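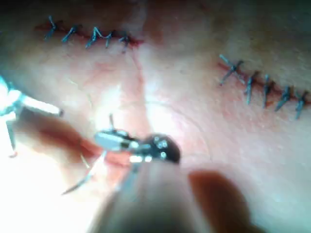
4. Working rules for shared suture pads

Figure 2. A practice pad during collection, with two closed incisions and a third being worked on. The needle is held in the driver, and a second instrument stands at the left.

When we began writing rules for our suturing sessions, we thought most of the pages would be about the instruments, and we were a little surprised at how many of them ended up being about the pad. A pad is cheap next to a needle driver, and it is tempting to treat it as a kind of background. But a pad is used for more than one incision, and each closure leaves the surface a bit different for whoever works on it next. The rules in this section are the ones that lasted through both rounds of the Jekine study, and we give them in fairly full detail so that other groups can borrow them, or argue with them, as they like.

4.1 Order and spacing of incisions

Every pad gets a short plan before the first cut. The plan gives the place and direction of each incision and the order in which they are to be closed. We ask that the directions differ on the same pad, as they do for the two finished rows in Figure 2, where one runs nearly level and the other slopes down toward the right. In our early January sessions all the incisions were parallel, and the policies we trained on that data did noticeably worse as soon as a wound was turned by even a modest angle.

Finished rows stay in place. We went back and forth on this for quite a while. Taking the stitches out gives a cleaner view, but it also tears the holes a little wider, and a camera close to the tool tips will pick up that damage on every later trial. Leaving them in means the model sees old thread near new work, and we have come to think that is good preparation for real use. In Figure 2 each finished row has five interrupted stitches, and five is the number we now write into the plan for every incision of this length.

4.2 Needle handling

The needle is always in one of three states: held by the driver, held by the assisting instrument, or resting in the tissue. An operator who can't say which of these is true stops and finds out before moving either arm. The rule sounds almost too plain to write down, but 24 of the trials we had to throw away in the first round came from a needle let go of halfway between one state and another.

While the driver carries the needle over an open wound, the jaws stay closed and the second instrument keeps to its own side. We don't set a fixed distance between the two, having tried that at the Flaltard site and found that operators watched the number and forgot the needle. Instead, the reviewer marks any trial in which the two tips touch without a handover being called, and those trials are kept in a separate folder and left out of training.

4.3 Light and the close camera

Pads of this color are hard to light well. A lamp strong enough to show the wound edges will often wash out the surface beside them, and pale thread can be very hard to follow across the bright part. The glare around the driver in Figure 2 is close to the most we accept. Our rule is that both edges of the wound must be readable somewhere in the opening seconds of the trial, and that thread already tied must stand out clearly from the seam. If either test fails, the lamp is moved and the trial is started again - the exposure is never changed partway through, however small the change may seem.

Close views also lose a good part of the wound behind the tool itself. We accept this, and we ask annotators to label only what they can see. A stitch hidden by the shaft is entered as hidden, even when the annotator feels quite sure where it must be.

4.4 Retiring a pad

A pad is retired after 12 closed incisions, or sooner if a new cut would cross an old one. Following these rules we kept 560 trials across the two rounds, of which 300 were recorded with the Nekera lamp mount described in Section 3. We would gladly have kept more, and we suspect the limit of 12 is on the strict side for thicker pads, but we haven't yet tested a higher one.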